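The Long Road to a Small Knot

My grandmother could close a split pillowcase so neatly that you had to turn it inside out to find the place. I thought of her often during the two days I spent at Lerndale, where grown men and women with years of training sit down after breakfast and sew, badly at first and then a little less badly, until it is time to go home. They wouldn't thank me for calling it sewing. They say suturing, or just throwing stitches, and they talk about it the way bakers talk about dough, which is to say all the time, including over lunch.

The room itself is plainer than I had pictured. There is a coat rack, a kettle, a tray of thread, and a big notebook where people write down what went wrong. Atif Baloch has run the course for 18 years, and he greets every newcomer with the same small speech about shoulders. Drop them, he says. Unclench your jaw while you're at it. If you are holding your breath, you are already pulling too hard, and the thread will tell on you before I do.
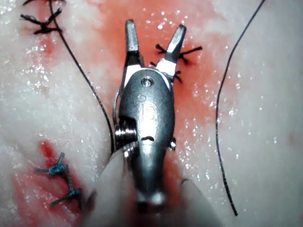 He teaches the stitch in pieces, the way you might teach a child to tie a shoe, and he will happily spend a whole morning on one of them. First comes the bite, which means where the needle goes in and how far from the edge. Then the pull, slow and even, leaving enough tail to work with but not so much that it wanders off and gets tangled in everything. Then the loop, and here most of the room begins to sigh. A loop wants to close up on itself just when you need it open. You coax it, you lay it over, you reach through for the tail, and half the time the whole business slips away and you start again with the same patient expression you had an hour ago (or you try to!).

What surprised me most was how much of the skill lies in waiting. The learners who struggled were nearly always quick people, people who finish other folks' sentences. Atif keeps a soft spot for them, having been one himself. He told me that in his own first month he snapped so much thread that his teacher, a stern woman from Cheetham, began leaving the broken ends in a jar on his desk. He still has the jar. It sits by the kettle, and visitors take it for tea.

Tissue is the other half of it, of course. A pillowcase stays where you put it, more or less, but a soft, slick surface gives under the tip and shines back at you, and a stitch that looked fine from one side can turn out shallow from the other. Pull too tight and the edges pucker. Leave it slack and you have made a very pretty decoration that holds nothing at all.
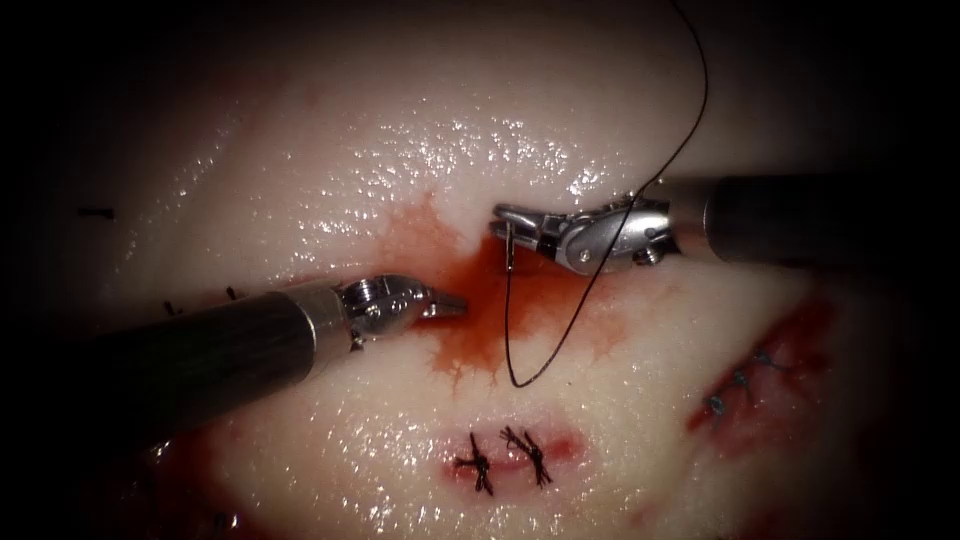

Stasavell sees it a bit differently, and told me so over the second pot of coffee: everyone frets over the knot, but the knot only finishes what the needle began, and if the bite is crooked you can tie like an angel and still have a crooked seam. Atif, listening from across the room, called back that he had seen plenty of fine bites ruined by a lazy second throw. I gather they have been having this argument since some March long before I came along, and neither seems in any hurry to win it.

Whoever is right, the practice goes on. The notebook asks for 800 stitches before anyone moves to the next stage, each one marked with a pencil stroke, and I watched one young man reach 414 with a look of such quiet pride that I wanted to shake his hand. He had done 6 that he really liked, he said. He remembered each of them, and he described the best one to me at some length - the spacing, the lie of it, the way the thread came down without a twist.

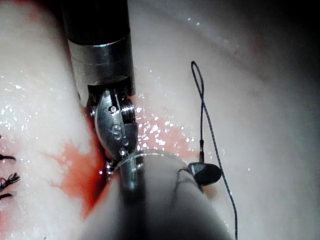

Two instruments tip to tip, with the suture standing in a narrow loop beside them.

By four in the afternoon the talk had died down and people had stopped looking at the clock. I asked Atif how he knows when a learner is ready, expecting something about speed, and he thought it over while he rinsed his cup. They stop telling me about their hands, he said, and start telling me about the thread. Then he went off to look at somebody's loop, and I put on my coat and drove home, where there was a cushion with a burst corner that I'd been ignoring since winter.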